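# panus-pantry

Hi! I put this set together in February, mostly on Friday evenings, from whatever was left after the weekly shop. It's 1,808 photos of loose groceries on cloth, sorted into 46 folders. Fruit, greens, dried stuff - nothing fancy.

Labels live in `labels.csv`. I kept the wrinkled red dates and the smooth ones under one tag, `date_like`, and I'm still not sure that was smart. Folder 8 has the most overlap between items.

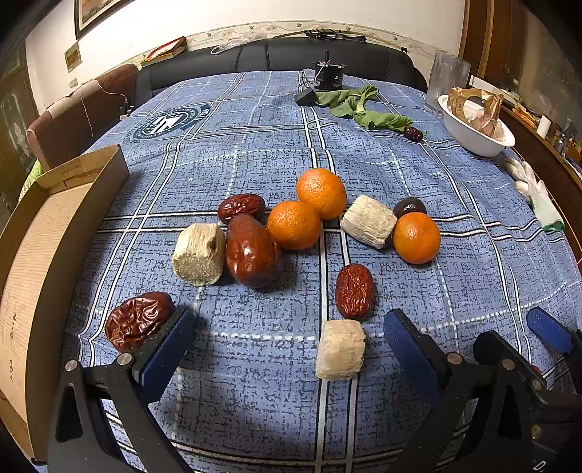

*Small citrus, date-like fruit and leafy greens on the blue plaid.*

Spot a wrong tag? Open an issue - I check them most weeks.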